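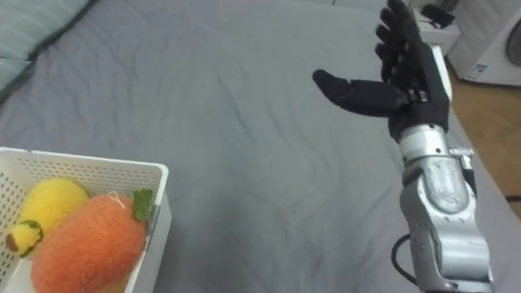
Soft toys in the bed, specifically the fruit ones, are what I need help with please. My daughter is mad for plush fruit and the whole collection lives on the big bed in the spare room, where my mum sleeps when she comes to stay, so every visit starts with me clearing the bed and ends with me putting it all back. I've started using a white plastic basket with the little square holes all over the sides, and the yellow one and the orange one with the felt leaf can sit in that quite happily. But it's a hard basket and they're very fuzzy toys, and I keep wondering if they'd be better off in a cloth bag or one of those zip-up things that goes under the bed. They're going to be in and out of it a lot.

Second part, and this is the bit I'm more worried about. They need a wash before Mum arrives in October. Most of them have lost their labels or never had one. The orange has a bit of white string loop near the top and that's all, no care tag that I can find. The yellow one feels like felt more than fur, if that makes sense, and I felted a good jumper in the machine once so I'm nervous. Has anyone put this sort of toy through a front loader and had it come out the same shape? Ours spins at 600 on the delicate cycle and I can't get it to go any lower.

Then there's the durian, a favourite and also the most awkward of the bunch. It's a halved one, green fuzz round the outside, a white fleecy bit inside that and two yellow lobes in the middle with a crease between them. It's the white part I'd like to get properly clean.

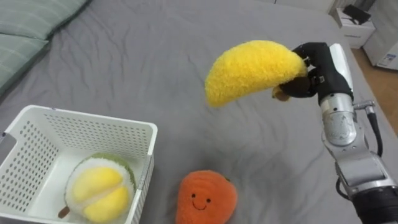 My sister reckons just sponge it and leave it alone, and she might be right, but it's been dragged round the house and out to the car and I think it's past sponging. I'm also a bit scared of the green running into the white. And would you take the basket off the bed altogether? I've been sorting on top of the grey fitted sheet as it's the only big flat surface we've got, then I go to sleep-proof the room and end up picking fluff off the sheet for ages. It's a nice sheet too, we got it at Cabello when they were closing down the Ullallow shop and I won't find another one at that price.

Sorry, that's a lot of questions in one! Any help appreciated, even if it's only about the durian.

Thabiso Mtshali
Posted 9/8/25 in Laundry and Linen, Trunside Community Help
2,893 views
2 replies

Bongani Oosthuizen

Hi Thabiso, we've been through the plush fruit years at our place (bananas mainly, and one enormous strawberry) so I'll have a go at all of it.

Start with the washing. I'd do the durian by hand, no question. Fill the laundry tub with cool water and a small squirt of wool wash, and before you put the whole thing in, get a damp white face washer and press it on the green somewhere at the back for a minute. If green comes off on the cloth, stop there and go with your sister. If it stays clean, dunk it, squeeze it gently a few times, change the water and squeeze again until there's no suds. Don't rub the white part, you'll get those hard little pills on the fleece and they never go away. For a mark that won't shift I use an old soft toothbrush and go in one direction only.

Drying is where I've wrecked things. I pegged the strawberry up by its leaf and the stuffing slid to the bottom and it was pear-shaped from then on. So please don't hang the orange by its string loop or by the leaf! Roll each one in a towel, lean on it with your knees, then lay them on a rack in the shade and turn them over morning and night. A fat round toy can feel dry outside and still be damp in the middle, so give it longer than you think. Mine took almost 2 full days in warm weather, and I'd allow more if you've had rain.

The yellow one that feels like felt, it depends what it's made of. Real wool felt will shrink in warm water with any rubbing. Polyester felt couldn't care less. If you can't tell, treat it as wool and hand wash it cool with hardly any squeezing. Anything plain and furry I'd be happy to put in your machine, in a pillowcase with a knot in the top. We did ours that way on delicate and they were fine, though I don't know what speed ours spins at.

On the basket, keep it, I'd say. Holes in the sides let the air through and you can wipe it out in two seconds. I had one of the zip-up Stitonow bags for under the bed and the toys came out flat and smelling a bit stale, and my son couldn't see what was in there so he never went looking. If you're worried about the fuzz catching on the plastic, drop an old pillowcase in as a liner. Put the durian in last so the stem's not getting bent under the others.

For the fluff, shake the toys outside first and do your sorting with a beach towel over the sheet. Then you just carry the towel out and flick it. A slightly damp rubber glove wiped across the sheet picks up what's left, works on the pillows as well.

Let us know how the durian goes.

kelpiemum_ullallow

just chuck them all in on cold with the towels, ours have been through heaps of times. pillowcase is a good idea tho. one of ours lost a leaf but I sewed it back on

Thabiso Mtshali

Thanks both! Bongani, I did the face washer test tonight on the back of the durian and nothing came off on it, so it's going in the tub on the weekend. I'll leave the felty yellow one till last. Kelpiemum, I think I'll be brave with a couple of the plain ones but the durian's not going anywhere near the towels, she'd never forgive me. Beach towel is already on the bed.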